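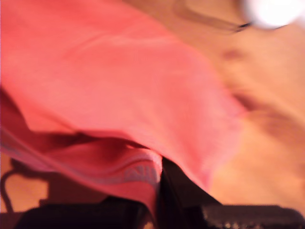

Pink cloth, folded at the lower edge

Workers' comp mileage: do pharmacy trips count?
Forum: Claims and Benefits

tvtoivonen
Carrier is Corolex, claim accepted in October. They paid mileage for my PT visits but denied 10 pharmacy trips as "not medical treatment." Clindlow, the third-party administrator, says the same. Is that a state rule or just their policy?

rajput_adj
Depends on the state. Many reimburse travel to pick up prescriptions for the accepted injury. Some cover only visits to a provider. Ask for the denial in writing with the rule cited.

S. Vashisht
Agree on getting it in writing. I would also check whether the drugs were billed to the claim. If you ran them through your group health plan, the adjuster has no record tying the trip to the injury.

tvtoivonen
8 were billed to the claim. The other 2 went through my health plan by mistake.

rajput_adj
Then drop the 2 and resubmit the rest.

S. Vashisht
Disagree. Submit all of them with the receipts and the prescriber's name. A billing error does not change what the drug was for. Let them deny those 2 separately.

rajput_adj
That holds up the other 8. Adjusters tend to pend the whole form.

vurden4
Two forms, then. Also check the filing deadline. Some states set one for travel expenses.

tvtoivonen
Sending two forms. Total is 300 miles. Toivo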